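Shokri Shared Workshop - Equipment Tickets

Ticket: Arm gripper drops out mid-move
Bench: Back corner, white table
Opened by: Babak Fallahi
Opened: December 16, 2019
Status: Closed
Priority: Normal

Problem

The gripper on the Ernari arm stops responding partway through a pick cycle. The arm itself keeps moving and finishes the path. No fault shows on the arm controller. The gripper driver reports "no reply from device" and then retries until I kill it. Power cycling the whole arm brings it back.

It happens a few times an evening. I first noticed it in October, right after I swapped the stock fingers for the long flat ones I cut on the Drilleo. I can't say for sure it wasn't doing it before then, as I wasn't running long cycles.

Setup

Arm: Ernari, on the bench mount, stock firmware
Gripper: home built, long black fingers, screwed to the wrist face
Gripper cable: single cable, power and data, plugs in at the wrist
Camera: depth camera on a bracket on top of the wrist
Driver: Rirnance gripper package, running on the bench PC

What I tried first

Restarted only the driver, leaving the arm powered. Gripper did not come back.

Restarted the arm, left the driver alone. Gripper came back.

Raised the reply timeout in the driver from 200 ms to 300 ms. No change. Put it back to 200.

Turned off the camera stream in case it was a load problem on the PC. Still dropped out.

Ran the gripper open and closed with the arm parked, for most of an hour. No dropouts at all. Started moving the arm again and got one in the first few minutes.

So it needs arm motion to show up. I took the base cover off and reseated the connectors there, then checked the cable at the wrist.

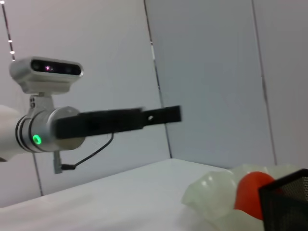
Gripper cable at the wrist connector, with the loop under the base of the finger.

The plug goes in from below and the cable curves back up to the base of the fingers. I had been treating this as fine because it clicks in and the wrist light stays green. The light only tells me the arm side is happy. It stayed green during every dropout I watched, so I would not use it to judge the gripper.

Wiggle test

Parked the arm, set the gripper to open and close slowly, and moved the cable by hand.

Pushing the cable toward the wrist: no effect.
Pulling it gently toward the fingertips: no effect.
Turning it sideways close to the plug: dropped out right away. Repeated this 10 times and got a dropout on 4 of them.

Then I did the same at the gripper end. Nothing I did there caused a dropout.

I also checked the plug with the meter after taking it out. The data line goes open when the cable is bent hard to one side right behind the plug. Power stays connected the whole time, which fits with the fingers holding their position when it fails.

Cause

Broken conductor in the gripper cable, close behind the wrist plug. The last wrist joint turns most of the way around on each cycle when it lines up for the bin, and my guess is that the bending all ended up in that one spot. The new fingers put the cable exit in a different place from the stock ones, so that probably made it worse.

Fix

1. Powered the arm down and unplugged the gripper cable.
2. Cut off the plug along with roughly an inch of cable. The break was inside that piece.
3. Soldered on a new plug from the parts drawer, same pin order. Heat shrink on each wire and a longer piece over the whole joint.
4. Checked every line with the meter while bending the cable in all directions. No opens.
5. Printed a small clip to hold the cable to the gripper base so the bend is spread along the loop. Tightened the screw by hand only, because the thread is in plastic.
6. Turned the wrist slowly from one end of its travel to the other and watched the cable. It does not pull tight or catch on the camera bracket.

Result

Ran 200 pick cycles on the normal path with the driver log open. No missed replies. Ran the wiggle test again afterward and could not make it fail.

Notes for the next person

If the driver says "no reply from device" and the arm is still moving, check the gripper cable before touching any settings. Do not unplug it with the arm powered.

I still don't know why restarting the driver alone won't reconnect. The Rirnance package seems to need the wrist power to go off and on before it will look for the gripper again. I will open a separate ticket for that.

There is one spare plug left in the drawer. The printed clip file is in the shared folder under the arm's name, second version. The first version is too tight for this cable.

Closing this one. Reopen it if the dropout comes back.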